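The estate inventory for the Clisden house ran to 291 lines, and Pirmin Strebel had been told to stop at line 290.

The instruction came from Lehner, the firm handling the sale. Everything above the line went to the buyer. Everything below it went to whoever turned up to claim it, and after August it went to the dump. Strebel was paid a flat 900 for the job, with 200 held back until the sheets were signed.

He worked in the order the form required: fixed items, furniture, appliances, textiles, loose goods. Each entry had a location code, a condition grade from one to five and a value. The value column was rounded to the nearest ten. Anything under ten was entered as nil, and nil items were grouped.

Line 291 was a group. The previous clerk had written "table, sundry" and left the grade blank. A blank grade could not be signed, so Strebel went back to the big white table and looked at what was on it.
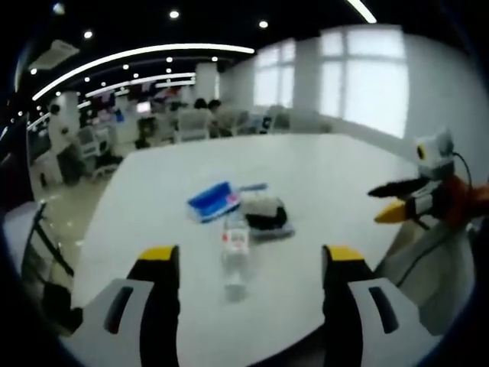
*Line 291. Table, sundry. Ungraded.*

He took the bottle first. Clear plastic, labeled, grade three, nil. The blue and white package he graded two. The form had a box for contents, and he wrote "not opened," as the Lehner manual required for packages without a claimant. The bundle gave him more trouble. Under textiles it needed a length and a width. Under loose goods it needed only a word. He wrote "bundle" and moved on to the flat gray item, which he entered as "flat item, gray."

That left the thin blue strip. It had no entry in the code list. He checked the Clirbridge supplement, which covered ribbons, tapes and bindings, and found that each had its own code and its own grade scale. Choosing one meant stating what the thing was. He held the pen over the box for some time.

His mother had kept a table like this in the Brelitness apartment. When she died the clerk had written "sundry, nil" and the sheet had been signed the same afternoon. Strebel had been given a copy. He still had it, folded in the back of his own manual.

He struck out "nil" on line 291 and wrote 3000. Then he graded the group five, signed the sheet, dated it 21 Jan 2024 and put it in the tray - face up, with the others.

The 200 was never released.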